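4.3 Silent leakage and how tenants notice it

The interviews described in Section 3 were planned as a study of water bills, and the toilet was only one item in a long list of fittings. It became clear quite early that tenants wanted to speak about it more than about the shower or the kitchen tap. Of the 817 households in the Wunance tenancy register which received our letter, 200 agreed to a home visit, and in 83 of these we found that the cistern was losing water into the bowl at the time of the visit. This is a higher share than we had expected from the older literature, but we must be careful with the comparison. Earlier authors mostly tested cisterns in owner-occupied houses, and they often did so after a bill had already given the owner a reason to look.

The test itself was simple. The visitor put a few drops of food dye in the cistern, asked the tenant not to flush, and came back to the bathroom at the end of the interview. Colour in the bowl was recorded as a leak. We did not try to measure the rate of the leak, although two tenants had made their own measurements with a kitchen jug and were kind enough to show us their notes. These notes are not used in the analysis.

What interests us in this section is how the leaks had been noticed, or had stayed unnoticed, before the visit. Tenants spoke of three kinds of sign. The first is sound: a thin hiss after the flush has ended, or a short refill in the night when no person has used the toilet. The second is movement on the surface of the water in the bowl, which some tenants described as "shaking" or "like wind on it". The third is a mark, usually a pale or brown line at the back of the bowl. Sound was by far the most common, and it was also the sign about which tenants were most uncertain. In the blocks on the Grindel side of the city, pipes run behind the bathroom wall from one flat to the next, and several tenants had for months believed that the hiss belonged to a neighbour. One woman had gone upstairs to complain, and was invited in, and the two of them listened together at both cisterns before they understood that it was hers.

Water on the floor was treated quite differently. A leak that reaches the floor is reported fast, normally within the same week, even when it is very small. Tenants fear damage to the ceiling below and they fear to be charged for it. A leak inside the bowl goes to the drain and harms nothing that can be seen. The word "leak" was even refused by some tenants for this case. When the dye appeared in the bowl, one man said to us that it could not be a leak, because his floor was dry, and he asked if the dye was perhaps too strong.

4.4 The bathroom floor as a place of inspection

It follows that the floor has a larger role in the tenant's idea of a healthy bathroom than one might think. We asked each tenant to say how they check that everything is in order. Almost all answers began with looking down. Some run a sheet of toilet paper along the foot of the pan; others use a bare foot, in the morning, before the light is on. A retired tenant in Evangelista Street keeps a folded newspaper behind the pan and changes it when the clocks change.

The pattern of the floor makes a difference here. Plain and pale floors were said to show everything, including what the tenant would prefer not to see. Floors with a stone or marble pattern were liked, since hair and dust are hard to find on them, but the same tenants complained that a small pool of clear water is also hard to find. This type of floor has been much used in the recent renovations, and grey is the usual colour (Figure 4). Mr Bongani Hendricks, who manages repairs for Wunance in the eastern blocks, confirmed to us that the choice was made from a catalogue and that visibility of water had not been discussed.

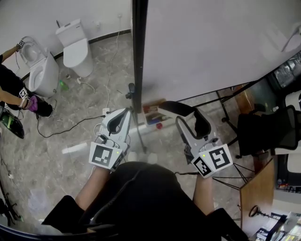
Mustevport, April 23, 2025
Figure 4. Floor with grey marble pattern; white toilet with the lid raised, upper left.

A second point concerns the lid. The surface of the water in the bowl can be observed only when the lid is up, and in many households there is a rule that it must be down. The rule has different origins: hygiene, small children, a cat, or simply the manners of the parents' house. Tenants who follow the rule had noticed movement in the bowl less often than those who do not. We had not foreseen this and the question was added to the form only after the first 100 visits, so the comparison rests on the second half of the sample and should be read as a suggestion for further work. It was not possible to return to the earlier households, as the agreement with the tenants allowed one visit only.

The practical meaning is modest. Wunance already sends a leaflet in May with advice on saving water, and the leaflet asks the tenant to "check the toilet for leaks". After our interviews we think that this sentence is understood by most readers as an instruction to look at the floor. A better wording would name the bowl, and would say in what moment to look - with the lid open, some minutes after the last flush, when the refill has ended. A dye tablet could be put in the same envelope. Mr Hendricks was positive to the idea but reminded us that each new report must also be answered by a plumber, and that in spring the repair list is already long.

We also note a limit of the visits themselves. Bathrooms are private rooms, and some tenants had clearly cleaned before we came. Marks in the bowl, the third sign mentioned in Section 4.3, may therefore be under-recorded. The dye result is not affected by cleaning. It may however be affected by a new flush during the interview, which happened in a small number of homes with children; in these cases the test was repeated before the visitor left, and only the second result was entered in the table.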